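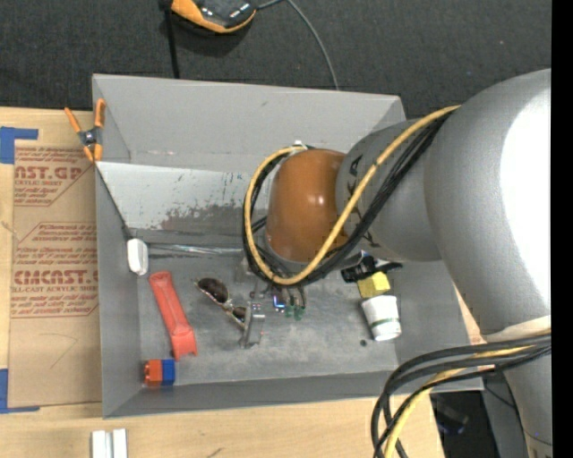 Speaker notes — Bin clearing project, end of term talk
Lellidstead Robotics Club, September 2023
Speaker one: Shivam Joshi (slides 1 to 4). Speaker two: Milagros Paredes (slides 5 to 8).

Slide 1. Title
Names, club, thanks to Wallner for the loan of the bench. Keep it under a minute. Leave the title up until the back row is seated.

Slide 2. The task
Mixed items in an open grey bin. The arm picks one item at a time and places it in a second bin. No item is presented twice in the same pose. Score is picks completed out of 100 attempts, with a time limit of 28 seconds per attempt.
State clearly that a double pick counts as a fail. Last year's audience asked twice.

Slide 3. Item set
Easy: cube blocks. Parallel faces, matte colour, good depth return.
Moderate: cylinders standing or lying. Grasp across the diameter, watch for roll on closing.
Hard: sunglasses, long tapered plastic parts, anything clear or shiny. Thin metal frames are close to the noise floor of the depth image. Lenses give holes or false depth.
PAUSE. Ask for a guess at which item failed most. (Sunglasses.)

Slide 4. Cabling
The cables run outside the arm and loop under the wrist. Two consequences. First, the loop blocks part of the overhead view when the arm is low, so images are taken with the arm retracted. Second, wrist rotation is limited in software to stop the loop tightening. We lost some grasp angles near the side walls to this and accepted it.
Hand over to Milagros.

Slide 5. Software
Grasp planner is Zustent, our own code, written in Python. It proposes candidates, removes those that collide with the bin walls, then ranks the remainder. Wadex is the logging tool. Say the names slowly and spell both.
Do not read out the block diagram.

Slide 6. Training data
337 labelled grasps. 200 collected in July, the remainder after the gripper fingers were realigned. The two groups are not strictly comparable — say so before someone else does.

Slide 7. Results
Show the bar chart, then the failure table. Main failure types, in order: slip during lift, no candidate found, wall contact. Slips were mostly thin frames held at one end. Wall contact was nearly all in the corners.
If the video stalls, skip to the table. Don't restart the laptop.

Slide 8. Next steps
Second view from a lower angle. Softer fingertip pads. A push move to bring items off the wall before grasping.

Likely questions
Why not suction? Poor seal on frames and on ridged surfaces. We may test a combined tool next term.
Is the bin floor a problem? A scuffed grey surface is better than a glossy one for the depth sensor. Scratches have not produced false candidates so far.
Can new members join mid-project? Yes. See Shivam at the bench afterwards.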